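브라켄 공유주방 자주 묻는 질문

처음 오시는 분들이 메일로 가장 많이 물어보시는 내용을 모았습니다. 빵 굽는 이야기만 나오면 답이 길어지는 편이니 필요한 부분만 골라 읽으셔도 됩니다!

베이킹을 한 번도 안 해봤는데 괜찮을까요?
그럼요, 대환영입니다. 입문반은 저울 켜는 법부터 시작해요. 첫 시간에는 무반죽 빵을 굽는데, 밀가루와 물, 소금, 이스트를 섞어 두고 기다리는 게 거의 전부입니다. 그런데도 오븐에서 꺼낼 때 껍질이 타닥타닥 갈라지는 소리가 나면 다들 환호성을 지르세요. 저도 매번 같이 지릅니다.

수업은 누가 진행하나요?
입문반과 사워도우반은 파위나 짬끄라이몽콘(Paweena Chaimongkol) 선생님이 맡고 계십니다. 한국어와 영어로 설명해 주시고, 질문이 많을수록 신나 하시는 분이에요. 크루아상반은 제가 진행합니다.

한 번에 몇 명이 듣나요?
한 반 정원은 17명입니다. 크루아상반은 작업대를 넓게 써야 해서 그보다 적게 받고, 자리가 금방 차는 편이라 대기 신청을 받고 있습니다.

사워도우 스타터는 가져가야 하나요?
안 가져오셔도 됩니다. 우리 주방 스타터는 이름이 '부(Vũ)'인데, 호밀을 조금 섞어 키워서 향이 아주 구수해요. 수업이 끝나면 작은 병에 나눠 드립니다. 집에 가시면 냉장고에 넣고 일주일에 한 번 먹이를 주세요. 집에서 키우던 스타터가 있으면 꼭 들고 오세요, 냄새를 비교해 보는 재미가 정말 큽니다.

집에서 반죽이 너무 질게 되는데 왜 그런가요?
밀가루마다 물을 먹는 정도가 달라서 그렇습니다. 강력분 400g이면 물 280g으로 시작해 보시고, 손에 익으면 10g씩 늘려 보세요. 여름에는 반죽 온도가 금방 올라가니 찬물을 쓰시고요. 그래도 질다 싶으면 밀가루를 더 붓기 전에 30분만 그대로 두세요. 쉬는 동안 글루텐이 잡혀서 만져 보면 완전히 다른 반죽이 되어 있습니다.
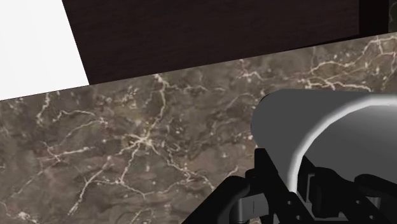 크루아상을 집에서 만들 때 가장 중요한 건 뭔가요?
버터의 온도예요! 반죽과 버터가 비슷한 굳기로 같이 늘어나야 결이 살아납니다. 버터가 딱딱하면 반죽 속에서 조각나고, 무르면 스며들어서 브리오슈처럼 되어 버려요. 접기는 3번, 접을 때마다 냉장 휴지를 해 주세요. 작업할 자리도 꽤 중요한데, 저런 갈색 대리석 상판이라면 열을 빨리 가져가서 버터를 다루기에 좋고 덧가루가 어디에 남았는지도 잘 보입니다. 대리석이 없으면 쟁반에 얼음을 담아 밀기 전 조리대 위에 10분쯤 올려 두셨다가, 물기를 싹 닦고 시작하세요.

대리석에 레몬즙을 흘려도 되나요?
바로 닦아 주세요. 산이 닿으면 광택이 죽습니다. 식초가 들어간 세제도 피하시고, 평소에는 중성세제를 묻힌 부드러운 천이면 충분합니다.

오븐은 어떤 걸 쓰나요?
데크 오븐과 컨벡션 오븐을 같이 씁니다. 가정용 오븐으로 굽는 분들을 위해 같은 반죽을 무쇠냄비에도 구워서 비교해 봐요. 무쇠냄비 쪽이 더 잘 부푸는 날도 있습니다.

예약과 취소는 어떻게 하나요?
예약은 프로비스(Provis) 페이지에서, 결제는 트러스트포트(Trustport)로 하시면 됩니다. 수업 전날 오후 6시까지 취소하시면 전액 환불해 드려요. 다른 분께 자리를 넘기셔도 되고, 그때는 받으실 분 성함만 메일로 알려 주세요.

완성한 빵은 다 가져가나요?
네, 전부요! 종이봉투는 준비되어 있는데 사워도우는 덩치가 커서 장바구니를 가져오시면 편합니다. 갓 구운 빵은 한 시간쯤 식힌 다음에 써세요.

1월에도 수업이 있나요?
첫 주만 쉬고 그 뒤로는 평소처럼 엽니다. 추운 달에는 발효가 느려서 저온 발효 특강을 따로 열 예정이에요.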